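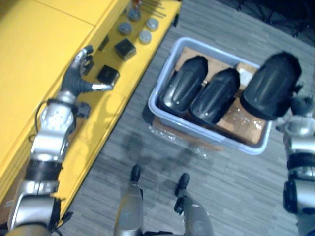 When should the hands get checked, before the warm-up or after it?
After it. The finger joints are stiff for the first few minutes, and you'll end up writing down faults that go away by themselves.

Trero cell, start of shift checklist, with my comments

1. Stop button pressed and reset once. OK. The cap feels a bit looser than it did in October, so I've put a new one on the Plokano order.

2. Wrist screws, both arms. OK. I go over these with the small driver, fingertip tight and no more, please! The heads are soft and I've already rounded one.

3. Wrist cables. Left one OK. Right one has a shiny patch where it rubs, so I moved the tie down a little. Look at it again at lunch.

4. Finger open and close, 88 cycles per hand. OK on the left. The right thumb was slow for the first 8 and then fine – I'd call that normal for a cold morning, but I've noted it.

5. Joint hours. The counter says 2742. Grease is due at 3000, and I'd like to do it early, when the Parnosgate parts come in (the kit has the good syringe).

6. Feet and ankle joints. OK. Wipe the soles with a dry cloth. I tried the spray cleaner once and it left them slick, so that bottle now lives in the other room.

7. Floor walked and cleared before power goes to the legs. Do this one last, even if you did it ten minutes ago. Stuff migrates.

8. Table height against the saved setting. Off by a hair. I reloaded the Chan profile and it matched after that.

Still open: right wrist cable, stop button cap. Good to run on low speed until the cable has had its second look.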